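**Wanted: match reporters for non-league football, January 2020 start**

Jaketti covers 22 clubs in the lower divisions and we need people who will stand behind a goal in sleet and write down what happened. We are sceptical of the phrase "passion for football". Every applicant has it. Last season 168 people told us so, and most of them had never filed a report by full time.

What we want is 500 words, clean, with the scorers spelt correctly and the minute of each goal. If the match was dull, say so. We don't print expected goals for a division where the linesman is sometimes somebody's dad, and we doubt anyone who claims to have worked them out.

You'll cover two matches a month, home and away, with fares paid. The fee is modest and we won't dress it up as "exposure". Gistton, who run our website, say the average report gets 626 readers. We have our doubts about that figure too.
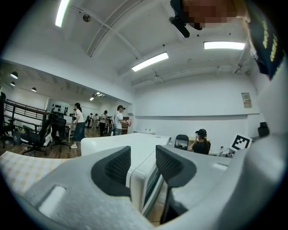
*White walls and a long white desk in the office.*

New reporters spend their first match alongside Aishwarya Ramasamy, who edits the match pages and will cut your opening paragraph. Most opening paragraphs deserve it.

To apply, send one report of a match you watched in person, at any level. No highlights, no television. Leave out the covering letter unless there's something in it we need to know, such as which grounds you can reach without a car.

Send it to Violeta Zúñiga at Jaketti by the end of the month. She replies to everyone, though seldom at length.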